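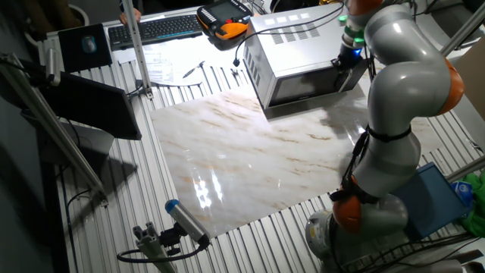

Food for a park trip gets made the night before, all of it, or you end up paying gas station prices for a sad sandwich. Burritos are what we do. Ten of them, wrapped in foil, frozen flat, straight into the cooler where they do the job of ice on the first day. By the second night they're thawed and you want a microwave, so check the cabin listing for one before you book. (Foil OFF first. Yes I've had to yell this across a room.) A silver countertop model like this one, slotted vents on top and more down the left side, needs those slots left open, so don't pile the chip bags and park maps up there while it's running. Damp paper towel over the burrito, flip halfway.

Cooler. Ours is the Fitico, hard sided, two latches. Pre-chill it overnight with a bag of junk ice, dump that in the morning, load with the good ice. Block on the bottom, cubes in the gaps. Drinks go in a separate cheap cooler becuase the kids open it constantly. Cheese and lunch meat in a lidded box on top, never at the bottom, meltwater gets into zipper bags no matter what the box says.

Coffee. Pre-measure grounds into sandwich bags, one per pot. Write the pot size on the bag. Filters go inside the kettle so you can't leave them at home. My sister in law Nesrin Akbulut did the whole Ullero loop in July on gas station coffee and still brings it up.

Car kitchen box. One plastic tote, lives in the garage packed, never gets unpacked between trips except to wash things:
can opener
paring knife in a cardboard sleeve
dish soap in a travel shampoo bottle
two dish towels, dark ones
lighter, plus a second lighter
salt, pepper, hot sauce
cutting board, the bendy kind
trash bags (more than you think)
a real sponge

Restock when you get home, same day, before you sit down. I keep a list taped inside the lid and cross things off with a dry erase marker over packing tape. Wipes clean.

Odometer at the end of last year's trip said 1,076 miles and there were crumbs for every one of them. For crumbs in the seat tracks use an old paintbrush and then the vacuum. Baking soda on the mats overnight. Bug splatter on the bumper, wet newspaper laid on it for ten minutes and it slides off. Don't scrub dry. Remzi Uçar next door swears by dryer sheets for this but I tried it and got streaks, so.

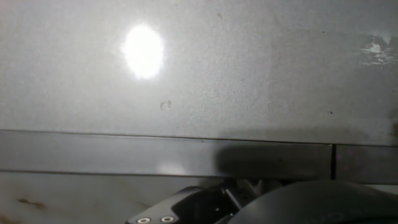 Checking out of a rental goes faster if you clean backwards, bedrooms first, kitchen dead last, door. Strip the beds while coffee is going. Run the dishwasher before showers if it's a small water heater, we learned that at the Muvville cabin. Then get down low and look across every flat surface toward the light. Light gray with a speckle in it is sneaky, hides just about everything, and you can miss a faint brownish smudge or a little dark hook-shaped mark completely if you're standing over it with glare in your eyes. Dish soap and warm water first. If the mark's still there, baking soda paste on a soft cloth, go easy, rinse twice. No scouring pads on a counter you don't own. If it still won't come up take a phone photo and tell the owner.

Wet boots. Pull the insoles, stuff with newspaper, change the paper after dinner. Not by the heater, the glue goes. Socks can go over the shower rail.

Muddy trail clothes go in a pillowcase (bring an old one), knot it, straight in the wash when you get home. Let mud dry all the way and shake it off outside first. Pine sap: rubbing alcohol on a cotton ball, dab, dont rub. Works on hands too, and on the dog leash. For sap on the car go to an actual car product.

Fridge at home before you leave. Milk out, greens out, leftovers out. Anything in the crisper gets chopped and frozen for soup. Put a coin on top of a cup of frozen water in the freezer. Coin at the bottom when you're back means the power was out a good while and the meat goes in the trash. Take the kitchen garbage out LAST, on the way to the car, with your keys already in your hand.

Cast iron on a campfire: soap on the outside of the pan, thin coat, before it goes over the flame. Soot rinses right off. Inside stays oiled like normal.

Will add the tent stuff when I get to it, need to find my notes on seam sealer.

Updated 3 Mar 2020, fixed the coffee part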